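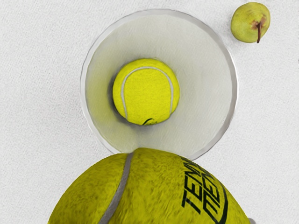
Tennis balls and pear, close view from above. Rendered in Tendon.

Tawhiri Open Day Runs

This is the README for the simulated pick-and-place runs recorded at the Plarnen open day on 14 November 2019. Visitors chose a task at the front desk, the arm tried it in the simulator, and the run was shown on the wall screen while it was being saved. We had planned to throw the runs away afterward. Several people asked for them, so they were cleaned up and are released with this card.

Maintainer: Zdenka Vasić
Scene and lighting: Usman Yousafzai
Visitor desk and task wording: Glenys Merrick
Simulator: Tendon
Filtering: Culler
Current version: 2

What is in the release

The full recording has 2,674 runs. Visitors started some of these and the rest were started by a script that repeated the same tasks between groups. The main release is a cleaned set of 1,000 runs. Of those, 900 are marked for training and the rest are held back for testing. Please keep the split as it is if you plan to compare results with ours.

Each run folder holds:

camera views, saved as video
joint positions and gripper opening at each time step
the task sentence the visitor picked
a result label, pass or fail
a source label, visitor or script

No video or sound of visitors was recorded. Names given at the desk were kept on paper and are not part of the data.

The demonstration

Groups came through in turns and stood in front of the wall screen. Glenys read out the tasks and somebody in the group picked one. The tasks were kept short on purpose, for example "pick up the ball on the table" or "put the ball in the tube." Angus Wihongi ran the console and reset the simulator between groups. The most popular request was the tube, and people tended to stay for a second try if the first one failed.

A few visitors typed their own sentences. These are kept exactly as typed, spelling included, and are in the folder called free_text. They have no pass or fail label. We tried to label them and could not agree on what several of them were asking for.
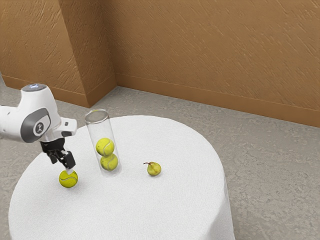 The ball-in-tube task was the main one for the day, and it makes up the largest part of the release. A run counts as a pass when the ball is inside the tube and the gripper has let go of it. The tube is upright at the start of this task, and the number of balls already in it changes from run to run. With two stacked inside there is still room above the upper ball, so a run that starts that way can be passed. The pear is never a target in this task. It was put in so that the arm would have something else near the tube to stay clear of, and it has its own separate task ("pick up the pear"), which visitors asked for less often.

Ebony Bright wrote the check that gives the pass or fail label. It looks only at the final positions, so a run in which the ball bounces on the rim and then drops in is still a pass. If you care about clean motion, use the joint data and set your own limit.

How the cleaned set was made

Culler was run over the full recording with the settings in culler_settings.txt. It removes runs that:

were stopped at the console before the task ended
have missing time steps in any camera view
are exact repeats of an earlier scripted run

What was left was still larger than we wanted, so we drew the final set from it at random. Failed runs were left in. We did not balance passes and failures, and anyone who needs an even mix will have to draw their own from the full recording.

Known problems

Close views often have a ball very near the camera - this can hide whatever is behind it, including the rim of the tube. Models trained only on the close view did poorly in our own tests.

The clear plastic of the tube is hard for depth estimates. The depth files are correct for the balls and the table but should not be trusted for the tube walls.

The tube can be knocked over. The check does not record this, and a fallen tube with a ball in it will be labeled a pass. Search for these by the tube angle in the state file before you train on pass labels.

The lettering on the balls comes from one texture file. Do not use this data to train a text reader.
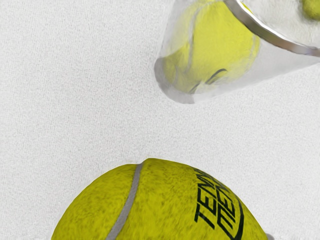
Changes in version 2

Version 2 came out in February. It fixes the time stamps on the second camera view, which were one step behind the joint data. The split between training and test runs is the same as before. Two task sentences that had been saved with the wrong run were moved to the right folders. If you downloaded the first version, please replace the whole thing. The old index file will not match the new folders.

Use and questions

The runs may be used for teaching and research. Please name Plarnen and give the version number. The scene files for Tendon are not included, and Usman can send them on request to people who want to render the runs again with different lighting.

Questions about labels go to Ebony. Everything else goes to Zdenka, including reports of broken files - send the run folder name and the version you have.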